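Shared Workshop Build, Handout 4: Hands and Bottles
Notes by Krisztina Pap, Brondville evening group, November

Bring your laptop and the wiring sheet from handout 3. If you missed last time, Iveta Charvát has the spare copies.

Recap, fast

Finger = motor + linkage + return. Grip force comes from motor current, not from position. People keep mixing these up. Position tells you where the finger wants to be. Current tells you how hard its pushing to get there.

Two grasps we care about this term:
cylindrical (whole hand round the thing)
pinch (fingertips only, small parts, skip for now)

Why bottles

Smooth plastic, curved, soft in the middle, stiff at the shoulder. Bad news for a hand, so good practice. Liquid inside moves when you tilt, so the load changes under you. A block of wood teaches you very little after the first day.

Shoulder grip: stiff, hard to crush, but the taper wants to push the fingers off.
Body grip: more contact, but the wall gives. Label edges can catch a fingertip.

Numbers to start from

Close speed 60 on the slider. Current limit 75. These are slider units, not percent, see the Rirkel board sheet. Encoder reads 1,285 at full close with nothing in the hand. If you get a very different number, redo the zero before anything else.

Never raise both sliders at once. One, test, write it down, then the other.

Setting up the table

Clear the front edge. Bottles lying down, side by side, caps toward the robot. Leave finger room between them. Cables off the work surface, the wrist cable needs slack for the full turn or it tugs the hand sideways and you will blame the code.

One person on the keyboard, one on the stop button. Keyboard person does not also reach over the table!

Grasp check, both views

Head camera for where the arm is going. Wrist camera for contact. You need both, the head view looses the fingertips as soon as the hand closes.

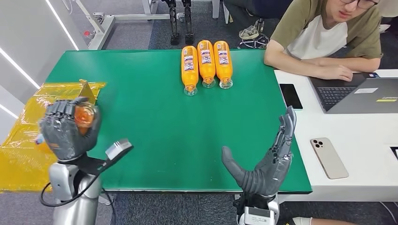

Left hand closed on a bottle, right hand open, three more lying on the green top.
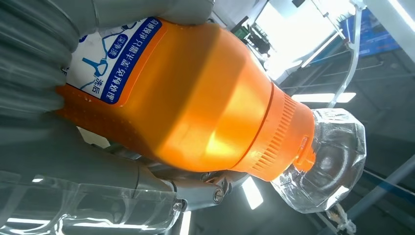 What to look for in the wrist view

1. Fingers on opposite sides of the body. Both on one side = it will roll out.
2. Cap clear of the grip. A finger on the cap can turn it.
3. Shiny plastic. Highlights jump when the bottle tilts and the Nustura tracker follows the highlight instead of the edge. Drop exposure first, then complain to me.
4. Linkage. Check the pins and screw heads before each run. Loose screw, stop, thread lock, wait.

Lift test

Close, hold, lift a hand's width, hold again, lower. 2 clean lifts in a row, then swap seats. Log current at the hold, not at the peak (peak is mostly the motor starting up).

If it slips: current up one step. If the wall dents: current down, move grip nearer the shoulder. If it slips and dents, the fingers are probably not square to the bottle, fix the wrist angle.

For next time

Read the Shevchuk notes on linkages, first part only. Redraw the finger linkage from memory, rough is fine, label the fixed pivot. Bring your lift log, even if its ugly.

Tip pads: Iveta is cutting new ones, ask her for a pair before you start on pinch.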